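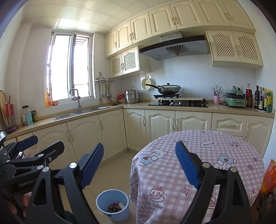

Fruit Flies and Drain Flies in Shared Kitchens
Project report, Introductory Entomology
30 Oct 2019

1. Background

Small flies found indoors are often all called fruit flies. Two different groups are usually involved. Fruit flies (family Drosophilidae) breed in ripe or fermenting fruit and vegetable matter. Drain flies (family Psychodidae) breed in the wet film that builds up inside sink drains. Both belong to the order Diptera and have one pair of wings, but the control methods are different, so it helps to know which one is present.

2. Question

Which of the two groups is more common in the shared kitchens of student housing, and does the place where a trap is set change the catch?

3. Method

Traps were set in two residence buildings, Joda House and Driro House, starting in May. Each trap was a glass jar with apple cider vinegar and one drop of dish soap, covered with a paper funnel. Traps stood next to the sink, near the trash or on a windowsill, and were left for 48 hours. A sticky card was also laid over the sink drain overnight, sticky side down, with a gap left for air.

Flies were moved to alcohol and sorted under a stereo microscope. Drain flies were separated by their hairy, leaf-shaped wings, which they hold like a roof over the body. Fruit flies have clear wings and, in most of our samples, red eyes.

4. Results

In total 65 jars were set and 53 could be used. The others had been tipped over or thrown out. The usable jars and the cards together held 1,526 flies, of which 937 were fruit flies. The rest were drain flies, fungus gnats and a few we could not place – most of these were damaged.

Jars near the trash caught the most fruit flies. Drain flies were rare in the jars and came almost entirely from the cards.

5. Problems

Vinegar attracts fruit flies much more than drain flies, so the two totals cannot be compared directly. The cards also curled in damp kitchens and some lost their grip on one side. Driro House had its drains cleaned partway through the trapping – we were told afterward, and the later cards from that building are marked in the data sheet.

6. Further work

A second round should use one card for every jar and record the room temperature each evening.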